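Denano Control Suite: Set-up Guide
Section 3. Checking segmentation against a live camera view
Category: Manuals > Perception and planning
April 2, 2024 | By Melina Panagiotou
Reading time: 3 minutes

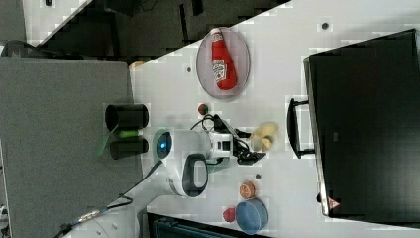 Fig. 3-1. Overhead view of the work table, gripper facing the appliance handle.

Carry out this check after camera calibration (Section 2) and before loading any grasp plan.

1. Start the perception node and wait for the status line to read READY.

2. Open the overhead stream in Breko. Confirm that the gripper and the appliance handle are both in view.

3. Set the mask limit to 128. Higher values slow the planner and are not supported in this release.

4. Select Freeze, then Segment. Each object should receive one mask. In a layout such as Fig. 3-1, the ketchup bottle and the plate beneath it must be listed as separate entries.

5. Inspect items that touch or nearly touch. If the blue bowl and the orange half share a mask, raise Edge Weight one step and repeat step 4.

6. Mark the appliance as Fixed and its handle as Graspable. The planner treats unmarked items as obstacles.

7. Save the result as a named layout.

NOTE: Dark round holes in the tabletop may be reported as flat objects. Set Minimum Height to 3 mm to filter them out.

NOTE: Translucent plates return weak depth data. Use the colour channel only for these items.

CAUTION: Do not select Execute while the stream is frozen. The planner will use the stored positions and will not react to items moved since.

If segmentation stops with error 332, restart the node and begin again from step 1. Layouts saved before the July release must be converted first; see Section 5.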